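Depth segmentation drops the clear cup but keeps the steel bowl

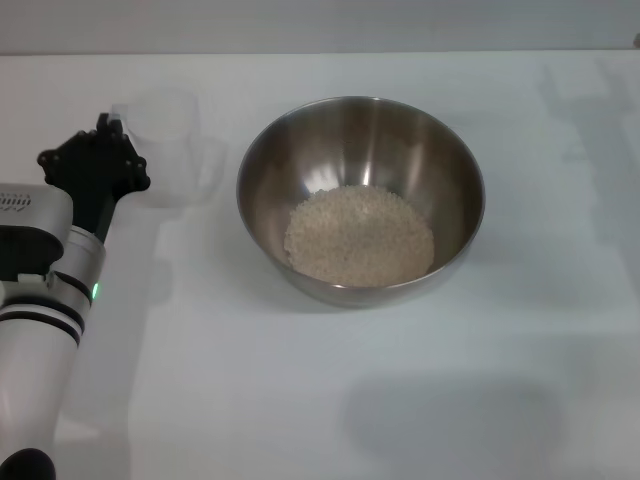 Gladys Ospina
Posted December 23, 2024

I'm working on a rice scooping task with a clear plastic cup and a steel mixing bowl on a white table. The head camera feeds RGB and depth into our segmentation node, and the planner builds its collision map from that. The bowl comes through fine. The cup is gone from the point cloud in most cycles, and when it does show up the handle is missing. The planner then routes the hand straight through it. I've raised the depth confidence threshold and it got worse. We're on the Mureo planner with stock settings, head camera at 15 Hz. Is there a filter I should be using?

Todor Mladenović

Lower the threshold, don't raise it. Also try more light.

Rok Ivanov

No depth filter will get it back. Clear plastic lets the infrared through, so you mostly measure the table and wall behind it. Lowering the threshold will give you noise near the rim and not much else.

What worked for us on Trikberg was to stop asking depth for the cup. Run a mask on RGB only, fit a known cup model to the outline, and add it to the collision map as a cylinder plus a box for the handle. Pad it by 8 mm. Hold the last good pose for 3 seconds if the mask drops out, or the cup will vanish whenever the fingers cover part of it.

White on white is hard for RGB too. We labeled 127 frames of our own cups on our own table and retrained the mask head. A dark mat also helps if your task allows one.

Murali Kotian

Same problem here since September. Rok's way works, but check your hand-eye calibration first. Ours was off and I blamed the mask for a week.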